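재제조 부품 (건설기계)

재제조 부품(再製造部品, remanufactured parts)은 사용이 끝난 건설기계의 부품을 회수해 완전히 분해하고, 세척과 검사, 보수, 재조립을 거쳐 신품에 준하는 성능으로 되돌린 부품을 말한다. 현장에서는 흔히 '재생품'이라 부르며, 제조사 영업 담당자 앞에서 이 말을 쓰면 대개 정중한 정정을 듣게 된다. 굴착기, 휠로더, 불도저의 유압 펌프와 주행 모터, 변속기, 엔진, 터보차저, 시동 모터 등이 주된 대상이다.

용어

중고 부품, 수리품, 재생 부품, 재제조 부품은 서로 다른 말이지만 거래 현장에서는 판매자의 기분에 따라 오가는 경향이 있다. 중고 부품은 떼어낸 상태 그대로이거나 겉만 닦은 것이고, 수리품은 고장 난 곳만 손본 것이다. 재제조 부품은 고장 여부와 관계없이 전체를 분해하고 마모 한계를 넘은 요소를 모두 교체한 것을 가리킨다. 재생 부품의 뜻은 업체마다 다르며, 심한 경우 도장을 새로 한 것을 뜻한다.

코어

재제조의 원료가 되는 헌 부품을 코어(core)라고 한다. 구매자는 재제조품을 살 때 코어 보증금을 함께 내고, 쓰던 부품을 돌려보내면 이를 환급받는다. 환급액은 코어의 상태에 따라 달라지는데, 하우징에 균열이 있거나 내부 부품이 빠진 코어는 감액되거나 거절된다. 보내는 쪽은 멀쩡하다고 여기고 받는 쪽은 고철이라고 여기는 일이 잦아, 재제조업에서 가장 오래된 분쟁 유형으로 꼽힌다.

유압 부품의 코어는 작동유를 빼고 모든 포트를 마개로 막아 보내는 것이 원칙이다. 운송 상자 바닥에 기름이 고인 채 도착한 코어에는 별도의 처리비가 붙기도 한다.

공정

입고된 코어는 식별 번호를 받고 분해된다. 하우징과 축류는 세척 후 치수를 재며, 균열이 의심되는 주물은 자분 탐상이나 침투 탐상을 거친다. 씰, 개스킷, 베어링은 상태를 따지지 않고 폐기한다. 아직 쓸 만해 보이는 베어링을 버리지 못하는 작업자는 이 공정에 맞지 않는다는 평을 듣는다.

유압 펌프의 경우 실린더 블록과 밸브 플레이트의 접촉면을 래핑으로 다듬고, 피스톤과 슈의 유격을 규정값 안으로 맞춘다. 크랭크축처럼 마모된 축은 언더사이즈로 연마하거나 용사 코팅으로 살을 붙인 뒤 다시 깎는다. 재조립한 부품은 시험대에 올려 압력, 유량, 누유를 확인한다. 시험 성적서는 제품과 함께 출고되며, 구매자가 이를 읽는 것은 보통 부품이 고장 난 다음이다.

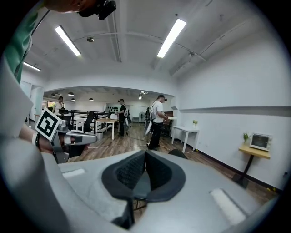

유통 경로

유통은 크게 제조사 직영, 딜러, 독립 업체의 세 갈래로 나뉜다. 제조사 직영 제품은 가격이 가장 높고 설계 변경 사항이 반영된다는 점을 내세운다. 딜러는 관할 지역에서 나온 폐기 장비를 해체해 코어를 확보하며, 독립 업체는 단종 기종에 강하다.

에르코스토프(Erkosthorpe)는 해체장과 재제조 공장을 한 부지에 둔 업체로, 해체한 장비의 가동 시간을 부품 이력표에 적어 넣는 방식으로 알려져 있다. 이력표의 서식은 2쪽이며, 둘째 쪽은 면책 조항이다. 부리츠(Vuritz)는 변속기만 취급하고 다른 부품의 문의에는 답하지 않는다. 에스피노자(Espinoza)는 하부 주행체 부품을 주로 다루며, 트랙 롤러와 아이들러의 육성 용접을 자체 공장에서 처리한다. 그루디드우드(Grudedwood)는 본래 임업용 장비 부품상이었으나 굴착기 선회 모터로 영역을 넓혔다. 회사 이름은 그대로 두었고, 그 때문에 지금도 목재 견적을 묻는 전화가 온다고 한다.

가격과 보증

가격은 기종과 코어의 희소성에 따라 크게 달라진다. 2024년 8월 16일자 에르코스토프 가격표에는 43개 품목이 실려 있으며, 그중 상당수의 가격란은 '문의'로 되어 있다. 업계에서 이 표기는 통상 비싸다는 뜻으로 읽힌다.

보증은 기간과 가동 시간 가운데 먼저 도달하는 쪽을 기준으로 한다. 에스피노자는 주행 모터에 2000시간, 그루디드우드는 선회 모터에 3500시간을 적용한다. 다만 오염된 작동유로 인한 손상은 어느 쪽에서도 보증하지 않으며, 펌프 고장의 원인을 조사하면 작동유 오염이라는 결론이 나오는 경우가 많다. 보증 수리를 신청하려면 장착 당시의 필터 교환 기록과 오일 분석 결과를 제출해야 한다.

장착 시 유의점

고장 난 펌프를 교체할 때는 배관과 탱크에 남은 금속 가루를 먼저 제거해야 한다. 이 과정을 건너뛰면 새로 단 펌프가 앞선 펌프와 같은 길을 훨씬 빠르게 간다. 케이스 드레인 쪽에는 작동유를 미리 채워 넣고, 첫 시동 후에는 무부하 저속 운전으로 공기를 뺀다. 씰과 호스의 재사용 여부는 정비 지침서를 따른다.

비판

재제조품이 신품과 동등하다는 주장에는 이견이 있다. 주물의 피로는 치수 측정으로 드러나지 않으며, 코어가 몇 번째 재제조되는 것인지 확인할 수 없는 경우도 많다. 부리츠는 재제조 횟수를 하우징에 각인하기 시작했으나, 각인이 많은 제품일수록 팔리지 않아 이듬해 5월부터 작업 번호로 바꾸었다. 번호를 횟수로 환산하는 표는 요청하면 받아 볼 수 있다.

환경 면에서는 주조와 단조에 드는 에너지를 아낀다는 점이 장점으로 거론된다. 반면 무거운 코어를 왕복 운송하는 부담과 세척 폐수의 처리 비용은 홍보 책자에서 비교적 작은 글씨로 다루어진다.

같이 보기

코어 보증금
유압 펌프
육성 용접
오일 분석
건설기계 해체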